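Fustwood Robotics Club
Minutes of the meeting held on 28 January 2024, upstairs at the Lemer building

I took the notes again, so if anything is wrong tell me before the next meeting and I'll put it right. We had 12 members in the room plus our two mentors, and apologies came in from the pair who are off doing mock exams (good luck to them both!). The minutes of the last meeting were agreed with one change: the spare cables belong to the school, so please stop taking them home.

1. Where we are with the kitchen task

For anyone who missed the autumn, we've entered the Farnov Challenge in the two-arm class. The practice kitchen is the same for every team, and the arms have to do small table jobs in it, one after another, inside the time limit. We spent the first half of the meeting round the bench and I scribbled as we went. 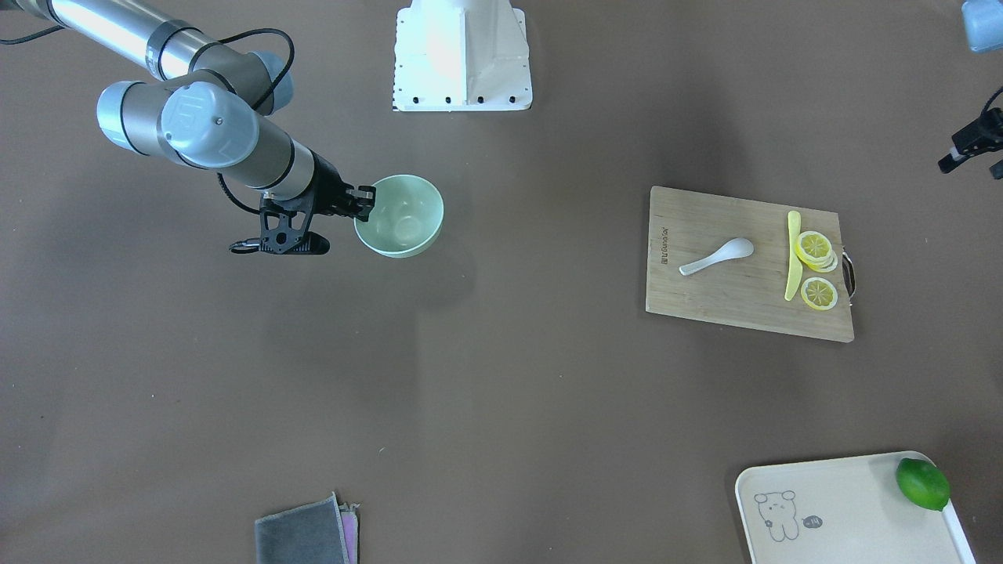
The bowl job took up most of the talk. Our bowl group want to keep the rim grip, with one finger inside and one outside, and I must say I'm coming round to it. The other idea was to go in from underneath, and two people argued for that quite hard. What swung it for me was seeing the right arm with the green bowl held by its rim just over the table, and the board with the spoon and lemon slices well over to the other side, so there's a decent bit of space to work in. We voted and the rim grip stays until half term at least. The underneath people have asked for it to be minuted that they still think they're right. Minuted!

2. Both arms moving together

This is the bit that worries me most. At the moment each arm has its own program and they take turns, and it's terribly slow. The software group showed us a first go at sharing one timetable between the two arms. Lots of questions, mainly about what happens if one arm is late. The answer for now is that the other one waits, and if it waits too long everything stops and someone has to press the button.
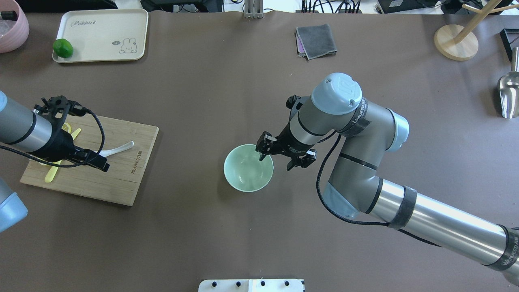 Right gripper over the rim of the bowl, left one above the chopping board.

We agreed the following:
The shared timetable goes on the main computer, with the old programs kept in a separate folder.
Nobody changes the safe distance between the arms without asking a mentor first.
The stop button gets tested at the start of each session, and whoever tests it signs the sheet.

3. Recordings

We now have 288 practice runs saved, and I was really pleased with that until the software group pointed out how many have no label on them. A run with no label is no good to us for training. I've offered to sit down and sort through the backlog, but I can't do it alone (hint hint). The wrist views are the slowest to label, as you have to work out which job you're looking at before you can write anything down.

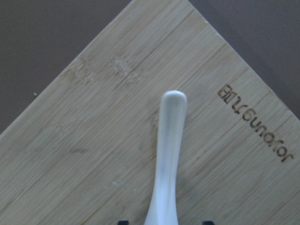 So we're going to do it in pairs, with one person calling out the job and the other typing. We tried it for a few minutes before the tea break and it went a lot quicker than me on my own. Each pair will take a batch home on a memory stick. Please use the names on the list and don't make up your own – we've already got "spoon", "Spoon2" and "spoon_final_REAL" in there and they're all the same job.

4. Table layout

There was a long chat about whether to tape down outlines for everything. The rules say the judges may shift things a little between rounds, so a layout that never changes won't teach the arms much. On the other hand we can't compare runs if it's different every single time. I put forward a starting layout along the lines of what we had out: the bowl below the right arm, the chopping board in the right half with the spoon and knife on it, the bear tray down in the corner with the lime on it, and the folded cloths at the near edge. From there we move one thing at a time and write down which. 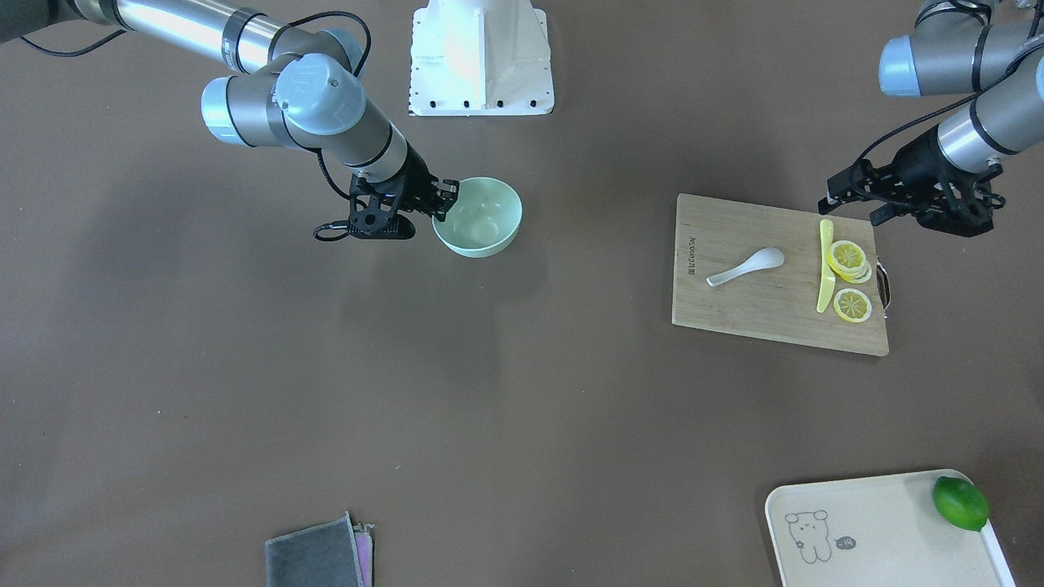

Starting positions for the arms came up next, as the two groups had been using different ones without telling each other. Our mentors would like one agreed pose that every run begins from. I suggested something with the left gripper angled in towards the board, much as we had it while the right one was at the edge of the bowl, and most people were happy with that. The bowl group would like the right arm to begin a bit higher. They'll try both and bring the timings next time.

5. Money

We have £1,458 in the club account. The Lukáč grant form is nearly done and only needs the paragraph on what we'd spend it on. New gripper fingers are top of the list, then a second monitor. The biscuit fund is separate and is empty.

6. Any other business

The summer show is in August and we've been asked to do a demo. Everyone was keen, though we'd need six people who are definitely not away. Names on the sheet by the door, please.

Could whoever has the small hex keys bring them back?

Actions
Bowl group: time both starting poses.
Software group: move the old programs and write up the waiting rule.
Me: send round the list of label names, finish the grant paragraph.
Everyone: one batch of labels each pair.

Next meeting same place, same time, and the door code has changed so ring if you're stuck outside.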